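Sunday at the Drornport open house

I got to Drornport at ten in the morning and the parking lot was already full, so I walked in from the bakery end with a coffee in each hand (one was for Noura, who'd driven up from Drelberg and beaten me to it). We had one thing on our list, the dish bench. Trestwood had been talking about it for months and I wanted to see how the grippers compared with the ones we've been fighting with at home.

Nisreen Issa runs the bench and she was wonderful. She let us hang over the table for ages and answered everything, even the dumb ones! It's a pair of arms on one rail, with trays between them, and the job is washing up: sponge, plates, bowl. Sounds easy. Try it with two fingers on each hand.

What I liked most is that she changes the finger pads between runs and writes down every drop. They had 7 pad shapes in a shoebox, and 3 of those had made it through 60 runs each without tearing. Her favorite is a plain flat one, which I'd never have picked. Noura asked what a set costs and the answer was 600 for both arms, mounting hardware included. Gulp.
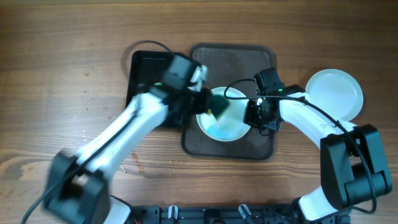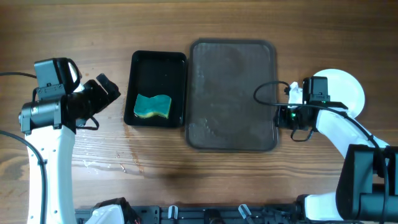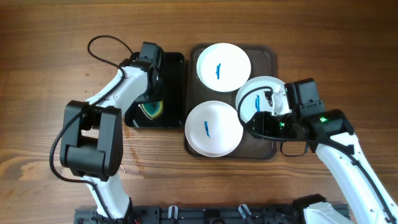
The dish bench on Sunday. Sponge in the bowl in the first one, plates on the big tray in the last.

The sponge is the hard part, according to Nisreen. Squeeze too much and it folds up on you, too little and it slides out as soon as it meets the side of a bowl. Plates are a different headache: you need to get a fingertip under the rim, and the flat pads are a bit thick for that. She's got a thinner version coming in April and I've begged for a pair.

We also argued a little about cameras. I'm a wrist camera person, Noura wants one good view from overhead and nothing else, and Nisreen says she uses both and trusts neither when there's water on the table. Fair enough.

After lunch we caught Moataz El Ouafi's talk on controllers in the Hourani room. Good talk, terrible chairs. He's posting his gain settings next week and I'm going to try them on our left arm first, the one that shakes.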